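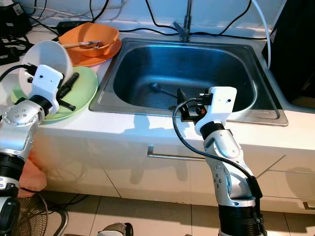

*Colored plates and bowls beside the single-basin sink.*

# Washing Up in the Shared Kitchen: Questions We Get a Lot

Welcome, and thank you for reading this before your first turn at the sink! Most of what follows came out of conversations over the counter at Flondbridge, and I've tried to write the answers down the way I would give them if you were standing next to me with a towel over your shoulder. If you only have a minute, read the one about the stacks and the one about the drain, and come back to the rest with a cup of tea.

## Where do I put my dirty dishes if somebody is already washing?

On the counter to the left of the sink, please, pushed toward the back wall. That leaves the front of the counter free for whoever is washing, who needs a bit of elbow room and somewhere to set down a plate. If the left side is full, keep your things on your table for a while and bring them over when there's a gap. Lunch is the busy time, and by 1:30 or so you will usually have the place to yourself.

## Should I stack by color or by size?

By color, if you can manage it. An orange bowl goes on an orange plate, a green bowl on a green plate, and so on, with the fork or spoon laid across the top. I know that some of you were raised to put all the plates in one pile and all the bowls in another (so was I!), and it's a perfectly good system in a kitchen where everything matches. Ours doesn't match. The colored dishes were bought as place settings, and they go back on the shelf as place settings, so keeping each pair together from the start saves a good deal of sorting at the end.

The white bowls are the exception. They don't belong to a set and can go with anything.

## Do I need to scrape my plate first?

Yes, please, and thoroughly. Rice is the worst offender, with oatmeal close behind it. The scraper hangs on the side of the compost pail, and a folded paper napkin does nearly as well. Sauce and crumbs can go down with the rinse water, but anything you could pick up with a fork should go in the pail.

## We only have one basin. How do I wash and rinse?

This comes up every time someone moves in from a house with a double sink, and I do sympathize — it feels like a juggling act for the first week. What works for most of us is to wash everything first with a soapy sponge and very little water, setting each piece down soapy on the counter, and then rinse the whole lot under the faucet in one go. The basin is deep, so you can hold a dinner plate well down inside it and keep the splashing off your shirt.

Blandine Guérin prefers the tub method: a plastic dish tub full of suds set inside the basin, with the rinse running alongside it. There's a tub under the counter if you would like to try it. Please tip it out slowly and hang it up when you're done.

## What order should things be washed in?

Glasses, then forks and spoons, then bowls, then plates, then serving spoons and ladles, and pots at the very end. The idea is to go from the least greasy to the most, so the suds stay decent for as long as possible. If your water turns cloudy halfway through, let it go and start fresh. A second squirt of soap is fine. We buy it in 97-ounce refill jugs, and we're in no danger of running out.

## Can I leave a big spoon or ladle soaking in the sink?

For 15 minutes, yes. Overnight, no. Long-handled things have a way of sliding to the bottom, where the next person reaches in and finds them by surprise, and a dark one is especially easy to miss under cloudy water. If something truly needs a long soak, use the tall Dredier jug on the windowsill, which was a gift from Gwenaël Chauvin and is just the right height for a ladle.

Please never soak knives in the basin, even for a moment. Wash them by hand, one at a time, and put them straight back on the rack.

## What about anything with a wooden handle?

Wash it, rinse it, dry it, and put it away. Wood doesn't enjoy sitting in water. The finish goes dull, then the handle starts to feel furry, and eventually it loosens. Twice a year, usually in June and again in the winter, Shufen Su sits down with a jar of mineral oil and a rag and goes through the whole drawer. She is always glad of company, so do pull up a chair if you see her at it.

## Why is there a "no steel wool" note by the faucet?

Steel wool scratches a brushed finish, and once you go across the grain the marks are there for good. A soft sponge and a little baking soda will take off nearly anything, including tea stains. Always rub in the same direction as the brushing. For the faucet, use a damp cloth and then a dry one, and it will come up beautifully.

The metal rim around the basin deserves a wipe too. Water sits along it and leaves a chalky line, which is quick to remove on the day and a real chore after a week.

## Help, the drain is slow!

Lift out the strainer and empty it into the compost pail, then run the hot water for a minute. That fixes it most of the time. If it doesn't, leave a note for Eusebio Llorente on the board and use the laundry sink in the meantime. Please don't pour in drain cleaner. The pipes are old and he would rather take the trap apart himself.

## Do I have to dry, or can I leave things on the rack?

The rack is fine for an hour or two. Anything still there at bedtime should be dried and shelved by the person who washed it, plates below and bowls on top, so that breakfast starts with a clear counter. Clean towels are in the second drawer, and the damp ones go over the rail by the door.

## I broke a bowl. What now?

First of all, please don't worry! It happens to every one of us. Wrap the pieces in newspaper, put them in the trash, and write the color on the Pons notepad that hangs inside the cupboard door. We keep a few spares in the pantry, and when those run low we order more. Loïc Delorme does the ordering and likes to know plates from bowls, so a word or two of detail is a kindness.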